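Laundry Corner Gallery: Soft Toy Day

Posted 14/05/2021 in Home & Laundry

Hi again and welcome back to the gallery! If you're new, I post pictures of very ordinary household jobs, and people seem to like them more than my vacation photos (which I'm trying not to take personally). So far I've done the pantry shelves, the shoe pile, the drawer with all the cables in it, and the big winter blanket swap. Stuffed animals have been on my list for ages, and enough of you wrote in after the blanket page that I moved them up.

I should say up front that I'm no expert. I've washed plenty of plush toys over the years, and I've ruined a few too. There was a rabbit from the Zidness market that came out looking like an old bath mat, and I still feel bad about it. The stuffing had bunched up in the feet and the ears never stood up again. Mostly I blame the dryer, which I had on high for way too long.

My routine now is pretty simple. Read the tag first, if there still is one. Go over the seams with your fingers and sew up anything that's coming loose - a small hole going in can be a very big one coming out. Anything with a battery box, a squeaker you care about, or glued-on eyes gets cleaned by hand with a damp cloth. Everything else can usually take a gentle cycle in cool water with a slow spin.

And put your basket down in front of the door before you start! I used to carry wet things across the room in my arms and then mop up after myself.

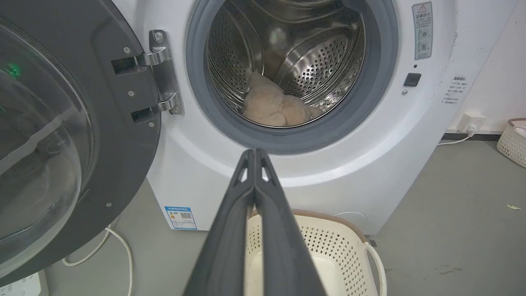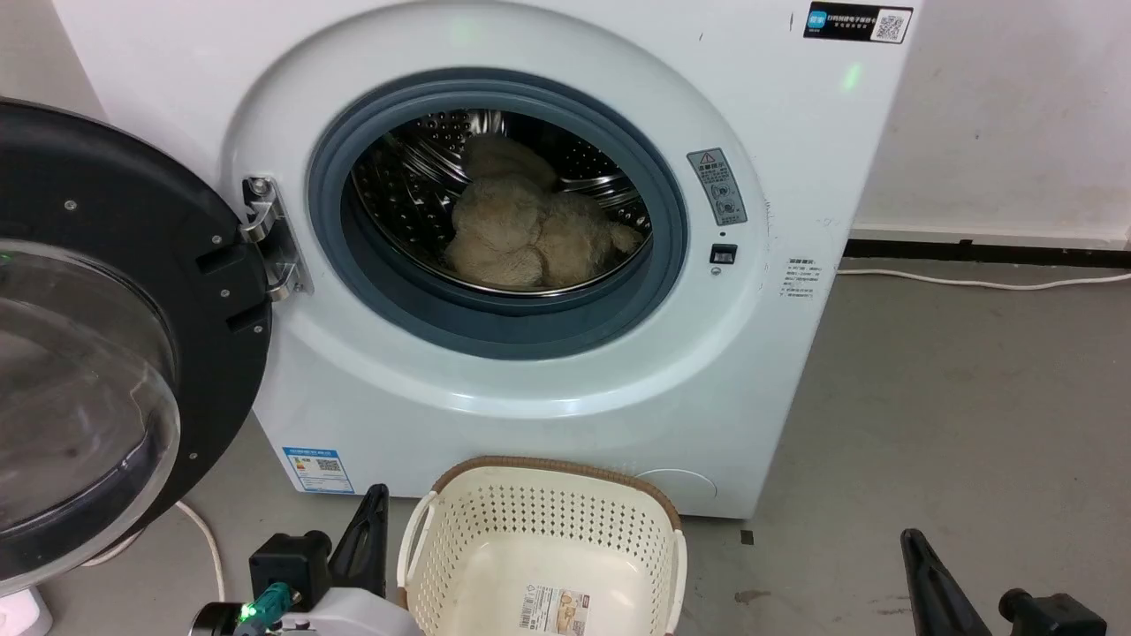
Beige plush toy in the drum, with the door wide open.

Now, detergent. I use the Brundilora liquid, half a cap, and no softener at all. Softener leaves a sort of coating on fuzzy fabric and the fur goes flat and a bit greasy to the touch. Powder is fine for towels, but I've had it leave little white crumbs deep in the pile, and you'll be picking those out forever. If the toy has a smell to it (juice, dog, the bottom of a school bag), let it sit in a sink of cool water with a spoonful of baking soda for 27 minutes first. Yes, 27. I set the timer wrong once, it worked, and I've never changed it.

A mesh bag or an old pillowcase with a knot in it is a good idea for anything with long fur or a ribbon. For a plain, sturdy bear I don't always bother. What I do like is company in the drum. One soft toy by itself soaks up water, gets heavy, and thumps around during the spin, so I'll often throw in a couple of hand towels in a similar color. Keep dark socks out of it. I learned that one with a cream-colored lamb that went a very gentle shade of gray.

Drying takes the longest. Squeeze the toy inside a dry towel, don't wring it, then fluff up the stuffing with your fingers and lay it somewhere with moving air. I give mine at least 24 hours and turn them over whenever I walk past. The middle stays damp long after the outside feels done, so press hard with your thumb before you hand it back to anyone. Then a quick brush with a soft hairbrush - a baby one is perfect - and the fur comes right up again.

A few of you asked about the door seal. I wipe mine with a dry cloth after every plush load, all the way around and down into the fold at the bottom where the fluff collects. Then I leave the door open for the rest of the afternoon. I check the filter once a month, plus an extra time if something has been shedding.

The blanket page had 17 comments last time I looked, and I've read every one. Someone asked for the brand of my drying rack: it's a Wada, the folding one, and it wobbles a little on tile but I love it anyway. For the person with the beanbag frog, please don't machine wash it! Open the seam, take the beans out, and wash the skin on its own.

Next up is the linen closet, and after that the camping gear, which should be ready by August if I ever find the tent pegs.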